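Box mangle

A box mangle is a large laundry machine used to press flat linen. No heat in the older ones. A heavy box filled with stones rolls back and forth over wooden rollers, and the cloth is wound round the rollers. The weight does the pressing. Sheets, tablecloths, towels, anything flat. Not good for shirts with buttons, the buttons crack.

Also called a stone mangle, or in Cundbridge just "the box". Should not be confused with the upright mangle or wringer, two rollers and a crank, which squeezes water out of wet wash. Different machine, different job, same word in a lot of catalogs.

How it works

Three main parts: bed, rollers, box. The bed is a long flat table, usually hardwood, planed very smooth. The rollers lie loose across it, two in use and often a spare pair waiting. The box sits on top and is moved by a crank, a strap or later an electric motor. At the end of each run the box tips up a little so the roller can be pulled out and a new one put in.

Linen goes in slightly damp. Folded to the width of the roller, wound on tight, then wrapped in a mangle cloth (a strip of plain canvas) so nothing slips. Ten or twelve passes is normal for sheets, more for damask. Result is flat and has a soft shine, since the threads are pressed flat but not scorched.
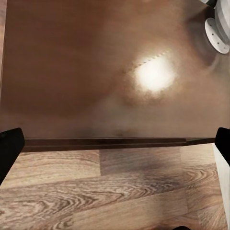 Tabletop with a reddish-brown finish.

The bed needs to be level. If not, the box drifts to one side and the linen comes out with a diagonal crease. Owners used thin wedges under the legs. Beds were rubbed with dry cloth only; wax or oil comes off on the linen and is very hard to get out.

Weight

Box weight varied a lot. Small household types, 163 pounds loaded. The big Gautier model used in shared laundries is listed at 875 pounds with a full load of stone. Field stone was common, later replaced by cast blocks, which don't shift around and make less noise. Some owners topped up the box with scrap iron and then complained about cracked rollers.

Makers

Gautier was the best known maker in the region. Began with bakery equipment, moved to mangles, went back to bakery equipment. Its beds are easy to tell by the rounded front corners. Drendard made a cheaper machine with a softwood bed, which dented, and a better motor, which didn't fail. Many surviving machines are a mix: Gautier bed, Drendard motor. Collectors disagree on whether these should be labled as one or the other.

The Norkska was the last type sold. Enclosed, metal sides, a safety bar across the front that stops the box if pushed. Only 67 were built, going by the order book. Solange Sabatier, who wrote a short history of laundry machines in Cundbridge, traced 18 of them to apartment house basements and could not place the rest.

Use in shared laundries

Most box mangles ended up in shared laundry rooms. Too big for a kitchen and too expensive for one family. Tenants booked a slot in a paper book, usually right after their wash slot. Rules posted on the wall were much the same everywhere: no buttons, no hooks, no wet cloth, no children near the box. Rollers to be put back on the rack.

Children near the box was a real problem. Hands got caught between box and bed. The safety bar came in for this reason, and older machines had one added, or were locked when not in use.

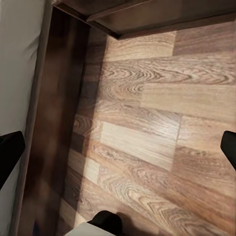 Can a box mangle be used on clothes?
Plain flat pieces such as aprons and pillowcases are fine, but anything with buttons, zippers or thick seams should be kept out, because it can break or mark the roller.

Decline

Tumble dryers, then easy-care fabrics. Polyester blend sheets don't need pressing and don't really benefit from it. Heated roller ironers took over in hotels, being faster and smaller. By then spare rollers were hard to get and most machines were used untill something broke.

Repair and preservation

Rollers are the usual weak point. Birch or maple, turned, no finish. They split along the grain if stored near a boiler. Dwayne Mercado of Cundbridge turned replacement rollers from old drawings and his measurements are the ones most restorers follow. Straps can be replaced with ordinary flat leather belting. Motors are normally rewound, not swapped, as the mounting holes don't match anything modern.

Moving a mangle: empty the box first. Stones out, box off, rollers out, bed last. The bed goes through a door on its side.

See also

Wringer
Rotary ironer
Drying cabinet
Linen press

Page last checked September 2020. Section on Drendard motors needs sources.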